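Review: Soritari 14, a simulator package for collecting grasping demonstrations

Reviewed by Rezaul Sikder

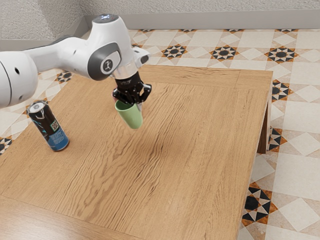 What was tested

Soritari 14 is a desktop program for recording demonstrations in simulation. An operator drives a simulated arm and hand through a task, the program logs the joint positions, object poses and rendered views, and the result is exported as training episodes for a policy. We used it through September for tabletop pick and lift tasks with cups and drinks cans. Control was by the Millex glove, which is sold separately.

Recording

We kept 294 episodes out of a larger number attempted. A practised operator can record 40 in a morning, including resets. Abelardo Sánchez did most of the driving and needed two days before his lifts were clean enough to keep.

The reset function is the best part of the package. One key returns the arm to its start pose and places the objects again within limits set in a text file. The limits are per object, so the can may be moved while the cup stays put. Episodes can be trimmed at either end without re-exporting the whole set, and a rejected episode is kept in a separate folder until deleted by hand.

Contact

Grasping a tapered cup from above with a multi-fingered hand is a fair test of a contact model. At the default step size the fingers crept down the wall of the cup during long holds. Halving the step cured this and slowed playback noticeably on our older machine. We would set it before recording anything — mixing step sizes within one set caused us trouble later, and 101 episodes had to be done again.

Thin objects were less good. A spoon passed through a fingertip twice.

Rendering

Surfaces are convincing enough for our purposes. Wood grain, patterned floor tiles and printed cans all render well, and busy textures are useful when the policy must not rely on a plain background. Lighting is rather even by default. The random lighting option changes brightness but leaves direction alone, a real limitation if the policy is meant for hardware. Furkby, which we used previously, varies both.

Export

Export to the usual array format worked first time. Camera poses are stored in the arm's base frame and not the world frame. The manual gives this one line, in an appendix. Time stamps are consistent across streams.

Faults

The program crashed on Saturday while writing a long session, and the last episode was lost. The earlier ones were intact. Undo does not cover changes to object limits. The glove must be recalibrated after every restart.

Verdict

Recommended for small groups recording rigid objects of moderate size. Those working with cutlery or cloth should try the Pathirana plug-in first, or wait for the next release.

Score: 7 out of 10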